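Sealing the edge of a curved worktop

Last updated 3/20/26

A curved edge cut from layered board takes up moisture faster than the face does. The layers present end grain at some points of the curve and long grain at others, so a single coat of varnish soaks in unevenly and leaves a patchy finish. The method below gives an even seal on desks, benches and tables with an exposed layered edge. It is not suitable for solid timber or for kitchen surfaces next to a sink.

What you need

Abrasive paper in 100 and 200 grit
A flexible sanding pad
Water-based sanding sealer
Clear satin varnish
A 21 mm flat brush with synthetic bristles
Low-tack masking tape
Two-part filler, if there are gaps between layers
Lint-free cloths

Room temperature should be above 12 degrees during the work and overnight afterwards. Turn off fan heaters, as they move dust onto the wet film.

Step 1: Check for gaps

Run a fingernail along the edge, across the layers. Where the nail catches, mark the spot with a soft pencil. Small voids are normal in board of this type. Fill them with two-part filler, pressed in with a narrow knife and left slightly proud. Do not use decorator's filler, which shrinks and shows as a pale line under varnish.

Step 2: Mask the top and underside

Apply the tape to the top surface first. On a curve, use short lengths and overlap them; one long strip will lift on the inside of the bend. If the top has its own rim or facing at the edge, decide now whether it is to be varnished. A painted or laminated rim should be covered completely, with the tape stopping exactly at the first visible layer.

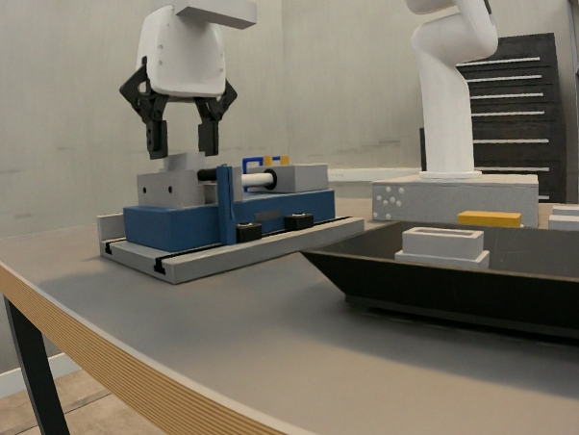
Step 3: Sand

Start with 100 grit on the flexible pad. Work along the curve in long strokes, never across it. A rigid block will cut flats into a convex edge, and these show clearly once the surface has a sheen. Change to 200 grit when the pencil marks and surplus filler have gone. Vacuum the edge, then wipe with a barely damp cloth and leave for an hour.

Step 4: Seal

Brush on a thin coat of sanding sealer. End grain sections will go dull within a few minutes. Apply a second coat to those sections only, then leave the whole edge to dry for the time given on the tin. Rub down lightly with used 200 grit paper.

Step 5: Varnish

Apply two coats of varnish, holding the brush at a low angle and finishing each stroke in the same direction. Check the lower corner for runs after ten minutes – this is where most of them form. Remove the tape while the last coat is still soft, pulling it back on itself.

Curing

The edge can be touched the next day but is not fully hard for a week. Avoid clamping anything to it during that time.

Maintenance

Inspect the edge once a year. January is a convenient month, as heated indoor air is dry and any new gaps will be at their widest. Worn areas can be rubbed down and given one fresh coat without stripping the rest.

Text: Annick Bouvier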